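Courses > Small Business Basics > Unit 4 > Handout 4b

Pricing and breakeven — notes

Carry over from last time: fixed vs variable. Fixed = you pay it even if you sell zero. Rent, insurance, phone. Variable = goes up with every unit. Parts, packaging, card fees.

Contribution per unit = price minus variable cost. Memorize this one, everything below uses it.

Worked case, Hedwood (small tool rental shop)
Fixed costs per month: $3,700
Average rental price: $200
Variable cost per rental (cleaning, wear, card fee): $13
Contribution: 200 - 13 = $187
Breakeven: 3,700 / 187 = 19.8, so 20 rentals. Always round up. You can't rent out .8 of a drill.

Now drop the price to $186. Contribution is 173. Breakeven goes to 22. Small cut, two more rentals every month just to stand still. Do this one yourself before class, show teh steps.

Common mistakes on the last homework
- owner's pay left out completly. Put it in fixed.
- deposits counted as sales. A refundable deposit is money you owe back.
- mixing monthly rent with yearly insurance. Divide the insurance by 12 first.

Markup vs margin
Markup is on cost. Margin is on price. Buy at 50, sell at 75: markup 50%, margin 33%. Suppliers talk markup, banks talk margin. Ask which one they mean.

What goes in the price of a rental
Purchase price spread over expected rentals, repairs, storage, lost or broken pieces. Cases count too — they get replaced on their own schedule, so give them their own line on the cost sheet.

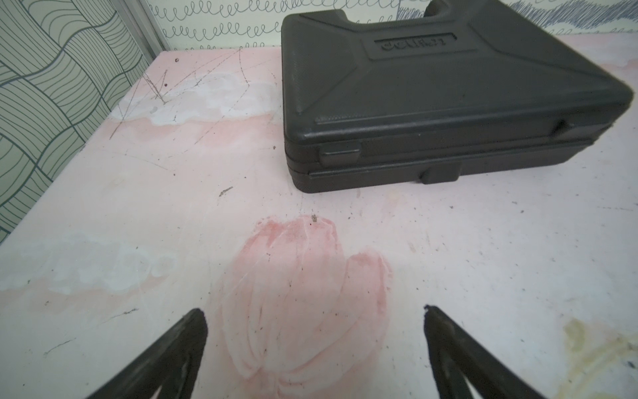 Fig. 1. Hard plastic carrying case, two latches on the front.

Reading for next time: the Achari and Grakura cases, back of the packet. Compare how each one handles slow months. Jisell case is optional. Bring a calculator, phones ok.

Problem set due 5/24/24, start of class. No late ones, grades go in that night.

Contact the course office | Back to top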